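Bench notebook, equipment planning, February

Entry started 3:55 pm, after the budget talk. Writing this down before I soften on it.

Where we are: Wirkex wants us to sign for a second two-arm table by the end of the quarter. The pitch is the same one Hartmut Nolte got last year, with new slides. Two tables, twice the hours, half the cost per task. I've read it three times and I still can't find the page where somebody pays for the person who resets the objects. One table keeps one person busy most of a shift. Two tables keep two people busy, and we have Mattes Frerichs and the days when I'm not writing things like this.

Rhiannon Meredith made the case for it and made it well. Her point is that the queue for table time is now long enough that people plan around it, and that a planned wait costs more than anyone writes down. Fair. I asked her to pull the booking sheet and mark which slots were used for running and which were used for fixing things. She thinks it'll come out mostly running. I have a beer on the other side.

Quotes so far:

Wirkex, full package: arms, grippers, plates, cameras, install, one year of support. The support line says "response within 2 working days" and is silent on what counts as a response. An email saying they got the email would qualify, as I read it.

Budura, arms only, and we build the table. Cheaper on paper by a lot. Nele Sperling says the saving is gone once we've cut our own mounting plates and run our own cables, and she's the one who would be cutting and running. Budura's lead time is given as "normal." Asked what normal was. No reply yet.

Jiang, grippers and finger sets. Only relevant if we go with Budura. Finger sets come in packs of 3, and I can't see how anyone ended up selling these in odd numbers for a two-finger gripper.

The used option: a lab in Stakevdale is closing out a pair of arms. Theda Albers has the contact. Price is good, hours on the joints unknown. I'd want to see them move before I believed anything.

Went out to the table at this point to look at what a second one would have to match, down to the small stuff. Kitchen set was on it.
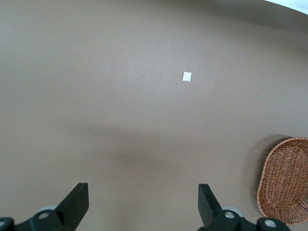
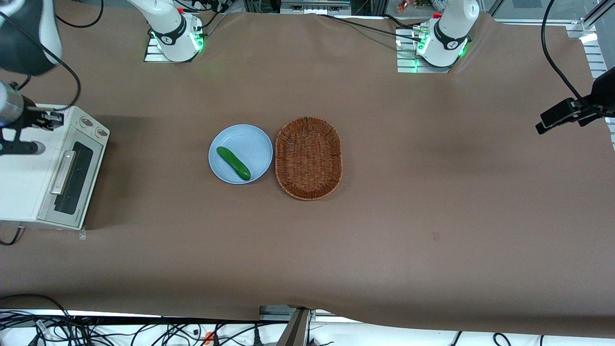
Wrist view first, then the fixed view of the table with both arm bases. Same basket in each.

Things I wrote on my hand while standing there, now copied properly:

Table covering. The brown paper wrinkles, and the near edge curls over the front. The wrist cameras get that surface as most of their picture. If table two gets a different covering, we'll have two data sets and spend March arguing about whether they can be mixed. Either paper on both or a proper mat on both. No quote mentions covering at all. It's a tiny cost and it still needs a line.

Cables. Loops at the arms, a tangle on the floor at the lower left of the fixed view. Wirkex lists "cable management, included." I'd like a drawing. Nele says to budget for trunking ourselves and treat theirs as a bonus, and I'm going with Nele.

Mounting. Slotted plates at the far edge, both arms. Good, keep that. If the second table's plates have a different slot pattern we lose the ability to swap an arm over when one goes bad, and that swap is most of the argument for buying the same thing twice. Ask Wirkex in writing – they changed the plate once already without telling us.

Props. Toaster oven, plate, basket, cucumber. Everyone forgets these and then they come out of petty cash. A second set has to be the same models, and consumer goods go out of production when they feel like it. I've put 60 a month against props and produce. Hartmut called it padding. He can come and buy the cucumbers.

Floor space. Measured the bay by the window. It fits if the tool cabinet moves, and the cabinet has been "about to move" for as long as I've worked here.

Back at the desk. My number for how much of the booked time is real running is 55 percent. That's a guess and I'm labeling it as one. If Rhiannon's sheet comes back well above it, I'll drop most of my objections and sign whatever she puts in front of me. If it comes back near it, then the cheapest second table is the first one working properly: spare fingers, a spare wrist camera, tidy cabling, and someone whose job it is. That last item is the one that gets cut every year.

Hartmut's answer is that equipment money and people money come from different pots. I know they do. The tables don't.

To do:

Rhiannon – booking sheet, split running / fixing.
Nele – hours estimate for a self-built table, with no heroics in it.
Theda – ask Stakevdale for joint hours and a video of both arms moving under load.
Mattes – list of what has been replaced on the current table, whatever he can remember, and start a log for the rest.
Me – letter to Wirkex on plates, support wording, cable drawing. Chase Budura on "normal."

No signing before the sheet is in.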